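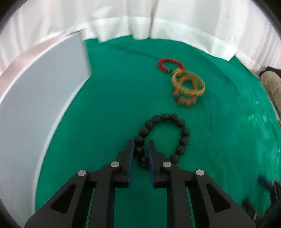 3.2 Material und Probenvorbereitung

Untersucht wurden 13 Perlenschnüre aus dem Bestand der Sammlung Drusatstead, deren Fäden nach der Eingangsprüfung als textil eingestuft worden waren. Schnüre mit Metallseele oder nachträglich eingezogenem Monofilament blieben unberücksichtigt. Als Vergleichsmaterial dienten Neufäden aus gezwirnter Seide und aus Polyamid, die vom Lieferanten Bellano in jeweils einer Charge bezogen wurden. Die Perlen selbst waren nicht Gegenstand der Messungen. Ihre Bohrkanäle gingen jedoch als Randbedingung in die Auswertung ein, weil der Kantenradius am Kanalaustritt die lokale Scheuerbeanspruchung des Fadens bestimmt.

Abb. 2: Armband aus dunklen, runden Perlen auf grüner Textilunterlage.

Vor der Prüfung wurden alle Schnüre bei konstanter relativer Luftfeuchte konditioniert. Eine Reinigung erfolgte ausschließlich trocken. Auf Lösungsmittel wurde verzichtet, da Rückstände von Hautfett und Wachs die Reibung zwischen Faden und Kanalwand beeinflussen und somit Teil des zu erfassenden Zustands sind. Insgesamt ergaben sich 183 auswertbare Fadenabschnitte. Als Abschnitt gilt die freie Fadenlänge zwischen zwei benachbarten Bohrkanälen einschließlich der beiden Kanalaustritte. Abschnitte mit Knoten wurden gesondert geführt (vgl. Abschnitt 3.4).

3.3 Bestimmung der Scheuerschädigung

Der Schädigungsgrad wurde lichtmikroskopisch in 5 Klassen erfasst. Klasse 1 bezeichnet einen Faden ohne erkennbare Oberflächenveränderung, Klasse 5 den vollständigen Bruch mindestens eines Teilzwirns. Die Zwischenklassen richten sich nach dem Anteil abstehender Filamentenden am Fadenumfang. Jeder Abschnitt wurde zweimal unabhängig bewertet; bei abweichender Einstufung wurde die höhere Klasse übernommen. Dieses Vorgehen führt zu einer konservativen, tendenziell überhöhten Schätzung der Schädigung, erschien aber im Hinblick auf die konservatorische Fragestellung vertretbar.

Die Restfestigkeit wurde nur an bereits gelösten oder ohnehin zu ersetzenden Fäden bestimmt. Die Einspannung erfolgte über Umlenkrollen, um Klemmenbrüche zu vermeiden. Brüche innerhalb der Umlenkzone wurden verworfen. Für die Neufäden wurde zusätzlich eine zyklische Vorbeanspruchung auf dem Scheuerprüfstand Jugah durchgeführt, bei der der Faden unter konstanter Vorspannung durch einen gebohrten Glaskörper geführt wird. Hubweg und Frequenz blieben über alle Versuchsreihen unverändert, variiert wurde allein der Kantenradius.

3.4 Einfluss der Knotung

Einzelknoten zwischen den Perlen begrenzen die axiale Verschiebung und verlagern die Beanspruchung vom Kanalinneren an den Knotenfuß. In den geknoteten Schnüren traten die Klassen 4 und 5 fast ausschließlich unmittelbar neben dem Knoten auf, während der übrige Abschnitt meist unauffällig blieb. Ungeknotete Schnüre zeigten eine gleichmäßigere Verteilung mit einem schwachen Maximum in der Nähe des Verschlusses. Ob dieses Maximum auf die höhere Biegebeanspruchung beim Öffnen und Schließen oder auf scharfkantige Verschlussösen zurückgeht, lässt sich anhand des vorliegenden Materials nicht entscheiden.

Bei 2 Schnüren war der Faden doppelt geführt. Die beiden Stränge wiesen jeweils deutlich verschiedene Schädigungsgrade auf, was auf eine ungleiche Lastverteilung infolge abweichender Fadenlängen hindeutet. Für die Modellrechnung mit Mernimis wurden diese Schnüre ausgeschlossen, da das Programm in der verwendeten Fassung nur Einzelstränge mit homogener Vorspannung abbildet.

Die Übertragbarkeit der Prüfstandsergebnisse auf getragene Stücke ist eingeschränkt. Der Prüfstand erfasst die axiale Scheuerung, nicht aber die Torsion, die bei eng am Handgelenk anliegenden Schnüren hinzukommt. Ebenso fehlt der Einfluss von Schweiß und wechselnder Feuchte, der vor allem bei Seide eine Abnahme der Nassfestigkeit erwarten lässt. Die in Abschnitt 4 angegebenen Grenzwerte für den Kantenradius sind daher als Mindestanforderung zu verstehen.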